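Workshop notebook, intercultural learning
13 July 2026

First full run of the Sartori exchange module with the Kunum group on the line, and it went so much better than the dry run! We had 35 students logged in and nine tables going at once. The opening round (tell your table about a rule at home you only noticed after you left) ran way over, and I let it. People were still typing when I called time.
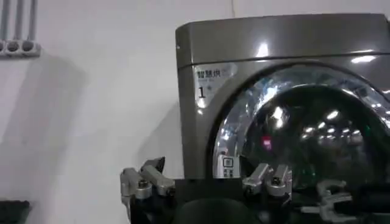 Should students write their reflections in their first language?
Let them pick for the first draft, then ask for a short version in the shared language. The drafts we got this way were longer and a lot more frank, and tables had more to talk over afterward.

The silence exercise is the one I want to keep. Two minutes, cameras on, no talking, then everyone writes down what they thought the silence meant. Wildly different answers inside the same table! Need a better handout for it, the Plostora one is too wordy and the second page repeats the first.
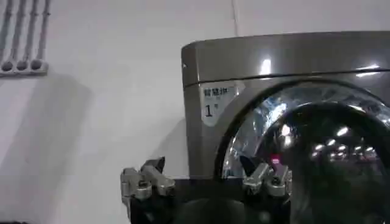
Delphine Raskow

Scoring: the Evatska rubric still mixes up "curious" with "talks a lot." Quiet students lose points on row two and I don't think they should. Tried splitting it into asking and listening, and both of us scoring landed much closer together. Love this, more testing please.

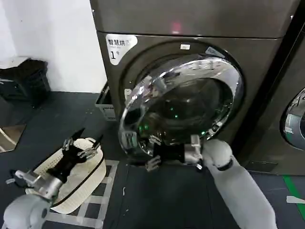 Delphine Raskow, Workshop Lead

To do before the September group: shorter handout, new row two, longer opening round. Ask Kunum if they can start a bit later in the day.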